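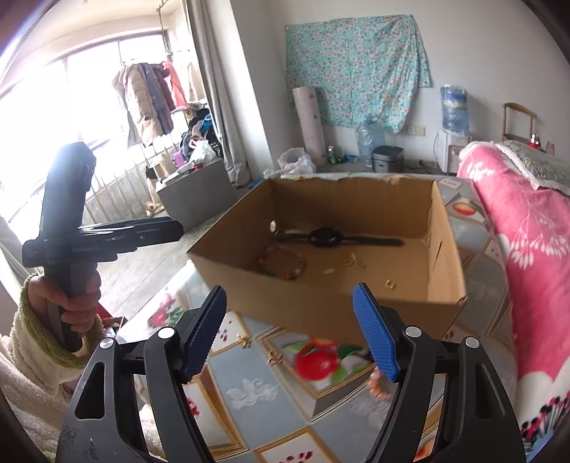 ## Sorting jewelry into a cardboard box -- good idea or am I making a mess?

**plemar_girl**

I'm finally going through my jewelry. The watch with the long black strap and the beaded bracelet (brown, orange and teal) are easy, but the little gold rings and bits make me crazy! I just lay everything on the bottom of the box. Does anybody have a better system?

**Latrice Tillman**

Please don't leave rings in a plain box! Mine went straight down a flap seam in January and I had to rip the thing open. Get a lidded tray with slots. The Zatero one has 34 and I've filled nearly all of them.

**obi_and_me**

Disagree, Latrice. A box is great for *sorting*, just not for keeping. Love the tablecloth by the way, that big red apple!! My one worry is a ring on a print that busy -- I'd never find it again.

**plemar_girl**

Ha, there's one sitting on the cloth right now. And the box isn't fancy, look at the top edge:

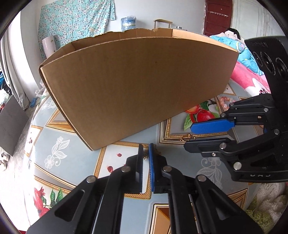 *The box from the side, torn rim and all*

**Aileen Buenaventura**

That rim would snag a chain. Run some packing tape over it, or trim it down. I keep pairs in egg cartons and it cost me nothing.

**Latrice Tillman**

Egg cartons, no! They shed fuzz into everything. Still voting tray.

**plemar_girl**

OK, taping the rim tonight, and I'll price trays after that. Does the Zatero one fit a watch?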